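Okay, the new Skoria site went live Thursday and I finally get to talk about it. Long thread, because I have been sitting on this for months and I'm way too excited about page templates right now.

42 likes · 6 replies

Quick background. Skoria sells replacement parts for old sewing machines. Bobbin cases, belts, feed dogs, tension springs. Lovely people, loyal customers, and a website where you could only find a part if you already knew its number.

31 likes · 2 replies

The catalog has just over 2,000 parts in it. The old menu listed machine brands, then series, then years, then a PDF. If your machine had lost its badge (so many of them have!) you were stuck at step one.

28 likes · 4 replies

So the first thing I did was sit with the search logs for a week. I love search logs. People type the way they talk. "Round thing under needle." "Rubber band for the wheel." "Spring that flew off." I could have read them all day.

67 likes · 11 replies · 9 shares

The old search matched exact part names only, so almost all of those came back with zero results and a gray page telling the visitor to refine their query. That message was the first thing I deleted.

39 likes · 3 replies

We built a synonym list straight from the logs. It's a spreadsheet with two columns, the shop's word on the left and the customer's words on the right. The shop owns it and can add to it whenever they like, no developer needed. They've already added a bunch I would never have guessed.

45 likes · 5 replies

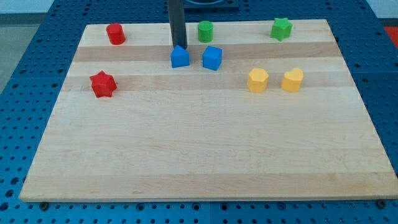

Then navigation. I drew it four different ways and every version had a top-level item called "Accessories" that I couldn't defend. Half the things in it were needed to make the machine run at all. A belt is not an accessory!! So that went, and the parts moved to where they sit on a machine: top, front, under the needle, inside, the foot pedal.

52 likes · 7 replies

I was nervous about that one. It sounds cute in a meeting and then real people have to use it. We tested with 9 customers over video calls, gave each of them a part to find, and stayed quiet. Staying quiet is the hardest part of this job, I swear.

36 likes · 4 replies

Most went straight to the right section. The one that tripped people up was "inside", because to some of them the bobbin area is inside and to others it's underneath. We listed those parts in both places. Purists will hate it and I'm fine with that. A link costs nothing and the part still has one page and one address.

48 likes · 8 replies · 3 shares

Speaking of addresses. PLEASE redirect your old URLs. Skoria has been linked from sewing forums forever, and there are repair threads still sending people to pages with question marks and session junk in them. I mapped roughly 1,000 of those by hand and with some ugly scripts, and every one now lands on the right part.

74 likes · 12 replies · 15 shares

If you only take one boring thing from this thread, make it that. Pull the list of pages that other sites link to BEFORE you turn off the old server. I once did it the other way round on a different project and I still think about it when I can't sleep.

61 likes · 9 replies · 7 shares

Product pages next! The old ones had 14 fields, including "Class", "Subclass" and something called "Legacy Flag" that even the shop couldn't explain. The new ones lead with what the part does, what it fits, the size in inches and millimeters, and whether it's in stock. The rest folds away for the repair pros who want it.

40 likes · 3 replies

My favorite bit is tiny. Under "Fits these machines" there's a line that reads "Not sure which one you have?" and it opens a short guide right there on the page. You don't lose your place or your cart. It took an afternoon to build and I have smiled at it every day since.

58 likes · 6 replies · 4 shares

Tech people, since you'll ask: the shop side runs on Vokska, which I'd used once before. The templates are plain HTML with a small stylesheet and hardly any script. The type is Saarela for headings and whatever the visitor's system has for body text. It loads fast on my terrible old phone and that's the phone I test on.

43 likes · 10 replies

Things I'd do differently — start the photos sooner. We had the layout finished and then spent weeks waiting on pictures that showed scale. Also I'd write the shipping page first. Everyone leaves it until the night before launch, me included, and it's one of the pages people read most carefully.

37 likes · 5 replies

A few of you asked about the filter panel on mobile. It's a plain list that opens full screen, with the Apply button stuck to the bottom. I tried a slick sliding version and kept closing it with my thumb by accident, so out it went.

29 likes · 4 replies

Next up is the print stylesheet (yes, people print the fitting guides and take them to the workbench, and I adore them for it). After that I'm starting on Bidel, a little music school with a class schedule that currently lives in one enormous table. I've already asked for their search logs.

55 likes · 13 replies · 2 shares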